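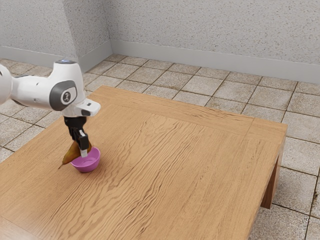 **Stokeck Community Orchard: November members' meeting**

Wednesday, 7:00 p.m., upstairs at the library
Chair: Dalia Kalniņš
Notes: Torben Fröhlich

Great turnout for a rainy night, with 37 members signed in and a few more who slipped in during the cider talk (please sign next time!).

## 1. Last month's minutes

Approved with one fix. The pear that came down by the gate was the old Fuchs pear, and I had written "plum." Sorry, pear people.

## 2. Harvest

What a year! Final weight was 2186 pounds, our best since the north rows were planted. Of that, 917 pounds went to the Iltach food pantry and the rest was split between members' shares and pressing day. Dalia read out a lovely note from the pantry kitchen, who made apple butter with the bruised ones and would like more bruised ones, please.

The russets were late again but very sweet. The early reds had a lot of codling moth on the side nearest the road. We agreed to hang traps there in spring, before petal fall, and to pick up drops every week instead of every other week.

## 3. Pressing day

Everybody loved it, and the line for the press went clear back to the compost bays. Suggestions from the floor:

- Start at 9 and not at 10. The last batch was finished by flashlight.
- Borrow a second grinder. The Jitero grange has one and has lent it out before. Torben to call.
- Ask people to bring their own jugs, with lids that fit.
- More doughnuts (loud agreement).

## 4. Winter pruning

Pruning starts once the leaves are fully down. Beginners are very welcome and will be paired with someone who has done it before. Dalia will run a short class on the young trees in the south row, where there's still time to fix the shape of things. Bring bypass pruners if you have them, and please clean them between trees, as we did find canker on two of the older apples.

There was a long and pretty lively talk about how hard to cut back the big tree by the shed. Some want it opened up all at once; others would spread it over three winters. Vote: three winters.

## 5. New trees

We have room for 10 new trees along the fence. Quince got the most hands, then a late-keeping apple, then medlar, which half the room had never tasted. Dalia has a jar of medlar jelly and will bring it next time so people can make up their minds. Order goes in after that.

## 6. Other business

- The shed lock sticks. Lift the door a little as you turn the key.
- Scion wood swap with the Iltach group is on again. Label your bundles!
- Found at pressing day: one green mitten, one pie dish, one very nice thermos. See Torben.

Meeting closed at 8:40 p.m. Next meeting same room, same time, with jelly.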